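Judville Workshop News, April 2017

Parts bench: red pieces, black brackets and where things go
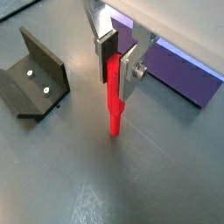
Sorting the small parts

The parts bench has been getting more use since October, and the bins underneath it have not kept up. We now have 1,281 items on the parts list, and a good share of them were sitting in the wrong trays when we did the spring check. From this month the stepped red plastic parts go in the top drawer on the left. They have a wide upper section, a small shoulder and a narrower rounded tip. Store them lying down. If you need one standing up for a fit test, put it back in the drawer when you finish.

The black L-shaped brackets stay out on the bench. Two screws hold through the base, so check both before you leave – we found several loose ones in the Kellstead room last fall. Spare screws are in the tin next to the vise. Please don't take them from the brackets on the other benches.

The purple-blue blocks can stay on the bench too, but leave enough space between them and the brackets to get a hand in.

Bench surface

The blue-gray top has picked up fine scratches and scuffs. Light marks are fine and we are not going to replace the top for them. Don't sand it. If a scratch is deep enough to catch a fingernail, write it on the sheet by the door with the bench number. Wipe down with a damp cloth only. The spray cleaner from the Akberg room leaves a film, and tape won't stick to it afterward.

Drawers and labels

We ordered 14 new drawer units and 400 printed labels. The drawers are in the hallway until the shelving on the back wall is finished. Labels go on the front, lower right corner, with the part number first and the name second. Old handwritten labels should come off completely – two labels on one drawer is how the last mix-up started.

Sorting continues after lunch every day this month. Come for as long as you can.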